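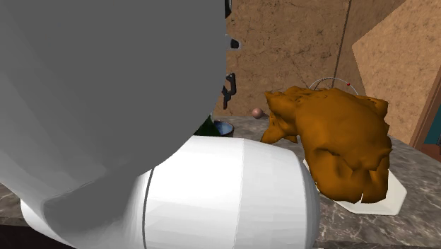

Gray and white arm sections, computer rendering

Skincare & Beauty Help > Moisturizers and Serums

Serum pilling under sunscreen every single morning, please help!

Posted by oatmilkandspf

Hi everyone! I've been reading this board since April and have learned so much from you all, so I'm finally making an account to ask about something that is driving me up the wall. My serum balls up under my sunscreen. I get those little gray eraser crumbs along my jaw and next to my nose, and if I so much as touch my cheek on the way out the door, there are more of them.

The serum is the Skotari barrier one, in the dropper bottle. The sunscreen is Nitell's daily lotion, and I love it because it doesn't sting my eyes and I can wear it to walk the dog without looking like a ghost. I wash with plain water in the morning, put on the serum, put on a moisturizer (whatever is in the cabinet, right now it's the Craddock cream in the tub), then the sunscreen. I start at 6:40 and I'm out the door by 7, so there isn't a lot of standing around.

My skin is on the dry side and I'm 58, if that makes any difference. I bought the serum at the Feltutgate outlet and paid 67 dollars for the big bottle, so you can imagine I would really like to use it up! On its own at night it's lovely. Is it the serum, the sunscreen, or me? And is there any way to keep both?

Thank you in advance, and sorry this got so long — I do go on.

Posted by lavenderporch

Welcome, and please don't apologize, long posts are my favorite kind! I had this same trouble all last winter with a different serum and I think I can save you some grief.

My first guess is that you have one layer too many. Serum plus a rich cream plus a sunscreen lotion is a lot of product sitting on top of itself, and a good number of serums and creams have silicones or thickening gums in them that like to roll up when you rub something over them. Turn the boxes over and look for words ending in "-cone," and for things like xanthan gum or carbomer. None of those are bad for you, they just don't always get along with each other, and you can have two perfectly nice products that simply refuse to share a face.

What I would try, in this order, giving each one a few mornings before you move on:

Leave out the tub cream in the morning. Your sunscreen is a lotion and is probably moisturizing you more than you think. If you feel tight by lunchtime, you can bring the cream back on just the dry spots.

Use less serum. I was squeezing out a whole dropperful because that's what they do in the videos (guilty!), and 2 drops turned out to be plenty for my cheeks and forehead. Please don't skimp on the sunscreen, though. That one you do need a generous amount of. 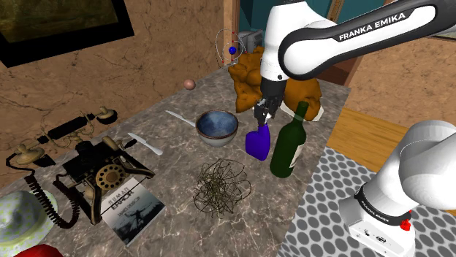 Wait between layers. I put my serum on, then go make the coffee and feed the cat, and by the time I come back my face feels like skin again and not like a glazed donut. You could put yours on before you get dressed, so it doesn't eat into your twenty minutes.

Pat the sunscreen on. I dot it all over, then press and smooth with flat fingers in one direction. Scrubbing it around in circles is what got me the crumbs every time, especially beside the nose, where I tend to go over the same spot again and again.

If you do all that and still get crumbs, I would move the serum to nighttime for good and stop fighting with it. You said it's lovely at night, so the money isn't wasted at all. I have a vitamin C that lives that way now and we are both much happier.

One more little thing — flaky skin can look an awful lot like pilling. Try the sunscreen alone one morning. If you still see bits, it may be dry skin coming loose, and a soft damp washcloth the night before might do more for you than any change in products. Go gently, though, and skip it if you're feeling raw or stingy.

Do come back and tell us how you get on!

Posted by grumpypeony

It's the sunscreen. I had the Nitell and it pilled over everything, even over bare skin once. Gave it to my sister and she has no problem with it, so who knows. Get a different one.

Posted by minimalish

Agree with lavenderporch about the cream. I'd also do a quick test on the back of your hand before you go changing your whole routine: serum and sunscreen on one hand, cream and sunscreen on the other, let them sit, then rub. You'll usually see which pair is fighting. It's not 100 percent the same as your face but it's free and you can do it while watching TV.

Also check whether your serum says to shake it first. Mine separates and I didn't notice for months.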